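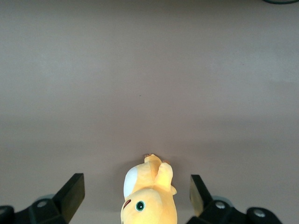
In June I visited the open day of the Kalogeropoulos toy workshop in Skirolbridge. I came by the early bus from Pestden, and the ticket for the return journey was valid until the evening, so I had a lot of time.

The visit began upstairs, in the room where finished plush toys are checked. Our guide was Shinji Kaneko, who has worked there for 29 years. He laid a yellow one on a bare, smooth table and asked us to look at the embroidered eye, with its dark ring and teal-green centre. The ring must be closed -- if there is a gap, the toy goes back to the sewing room. Then he let us press the seams with the thumb. I was too careful, he said, children are much stronger.

Downstairs we saw the store, with 219 kinds of fabric on the shelves. Photographs were not permitted in this part. I would have liked more time at the cutting table, but the next group was already waiting on the stairs.

The small shop sells seconds at a lower price. I bought a rabbit for my niece in Brornedon. The coffee was free, the cake was not.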